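Caderno da oficina, janeiro
Sala do fundo, projecto Cesden

Começo às 9h10. Hoje fico só com as mesas e com os copos, porque o Thijs Bakker levou as cadeiras para a outra sala e assim há espaço para andar à volta. Escrevo em português para praticar, e também para a Philomena Bonsu, que lê isto depois de mim. Se alguma frase está torta, por favor corrigir a lápis.

1. Estado da mesa comprida

O tampo recebeu a segunda mão de óleo Grendeck na semana passada. Passei a palma da mão no sentido do veio e contra o veio. No sentido do veio está muito liso. Contra o veio sinto ainda um pouco de aspereza perto da cabeceira do lado da janela, numa zona do tamanho de um prato. Lixei esta zona com grão fino, muito leve, e limpei o pó com pano seco. Não pus mais óleo hoje.

O Arvid Nordin pergunta sempre se a cor vai ficar mais amarela com o tempo. Não sei responder ainda. Pus uma amostra da mesma madeira na gaveta, sem luz, e outra no parapeito, para comparar em março. As duas têm o número 116 escrito atrás.

Largura do tampo: 700 mm, medida em três pontos, sempre igual. Isto deixa-me contente, porque a mesa anterior tinha diferença de um lado para o outro.

2. Copos

A caixa da Skusholm chegou com 6 copos de vidro transparente, sem cor, forma direita. Factura número 886, já está na pasta azul. Nenhum partido. Um tem uma bolha pequenina na parede, mas não se sente com o dedo, por isso fica connosco.

Lavei todos com água morna e sequei com o pano de linho. O pano de algodão larga pêlos e não gosto dele para vidro.

Depois experimentei como o vidro se vê em cima da mesa clara. A minha preocupação era esta: num tampo escuro o copo aparece logo, mas aqui o vidro quase desaparece e alguém pode bater com o braço. De pé, à distância de um passo, vejo sobretudo a base, que é grossa e apanha a luz. As paredes perdem-se na cor da madeira. A base tem umas letras em relevo que não consegui ler, nem com os óculos. O veio é ondulado e corre ao comprido, e a vista vai mais para ele do que para o vidro.
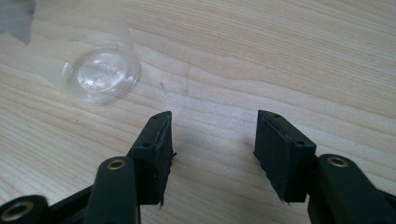

3. Discussão ao meio-dia

Mostrei a mesa ao Kwesi Ayaaba e ao Ebenezer Nartey antes do almoço. Opiniões diferentes, como é costume.

O Kwesi acha que o vidro transparente é bonito assim e que as pessoas se habituam. Diz que em casa dele é igual e só se partiu um copo em muitos anos.

O Ebenezer prefere pôr uma base de pano ou de cortiça debaixo de cada copo. Protege o óleo das marcas de água e ao mesmo tempo mostra onde está o copo. Eu concordo mais com ele, mas quero uma cor calma, talvez cinzento ou verde escuro. A Agbenyega tem feltro nestas duas cores e vou pedir um retalho de cada.

Também falámos das marcas de água. Fiz uma prova pequena no avesso da amostra do parapeito: um copo molhado, deixado 20 minutos. Ficou um anel fraco, que saiu com o pano e um pouco de óleo. Com uma hora não experimentei.

4. Para fazer

- Pedir os retalhos de feltro (eu).
- Repetir a prova da água com uma hora, e depois com uma noite inteira.
- Ver outra vez a zona áspera quando o pó estiver todo fora. Se continua, mais uma passagem de lixa e óleo só ali - não na mesa toda.
- Perguntar ao Thijs quando voltam as cadeiras. Os pés precisam de feltro também, o chão já tem dois riscos.
- Philomena: a lata de óleo aberta está na prateleira de baixo, com a tampa bem fechada. Os panos com óleo estão estendidos lá fora, por favor não os juntar num monte.

Saída às 16h40. Deixei a janela um pouco aberta por causa do cheiro.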